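Cookie packing cell, monthly walk-round, May
Castport site, bench 2
Filled in by Judite Frade, packing lead

14 comments | 3 shares

I do this one with a coffee in my hand, before the 6:30 start, so forgive the spelling. Ticks first, then me going on a bit.

1. Emergency stops, both ends of the bench
OK. Pressed both, arm stopped both times. The one by the wall is still behind the trash can every single morning. Please stop parking it there!

2. Floor tape around the arm
NEEDS WORK. It's peeling at the corner where we all cut through to the sinks. Nuno Ramalho says he has a new roll (he said that in the last one too).

3. Gripper fingers, wiped and checked for chips
OK. Wiped down, no chips I could find with a flashlight. If you find one, bag it and stop the bench. Don't just turn it around.

4. Tins, trays and lids
OK with a comment. Run your thumb around the rims before they go out, and put dented lids to one side for Armindo Nogueira to look at. The mixed assortment is the slow one, all those shapes and colors, and the scalloped biscuits like to stand up on their edges. 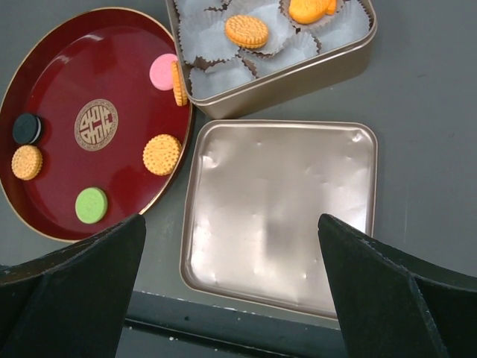
Does the arm stop if I reach in to straighten a cookie?
It slows down when your hand crosses the tape line and stops before you get to the tray, but you still press pause first, every time.

5. Pause button and light
OK. The light is bright enough now that the bulb's been changed. Carolina Antunes asked for a beep as well, and I'm with her, you can't watch a light and a liner at the same time.

6. Wrists, backs, standing time
I added this line myself and I'm keeping it. Before the arm we each filled 300 tins on a long shift and my thumbs knew all about it. Now the thumbs are fine and it's the neck, from looking down and waiting for it to get one wrong. Different job, really! We're swapping over every hour and I'd like a stool at the far end. Rodrigo Fonseca has the request, number 1658.

7. Training sheet signed
NOT OK. Two names missing, and you both know who you are. Clearing a jam counts as training, even if you've been packing since the Pacheco days and could do it in your sleep.

8. Stop log
OK. 156 stops written down, mostly upright biscuits and liners sticking together. Keep writing them, even the silly ones, it's the only way the settings get changed.

Next walk-round is Armindo's. Pen's on the string, tape's (maybe) in Nuno's drawer.

Contact the packing office, ext. 3074 | Back to top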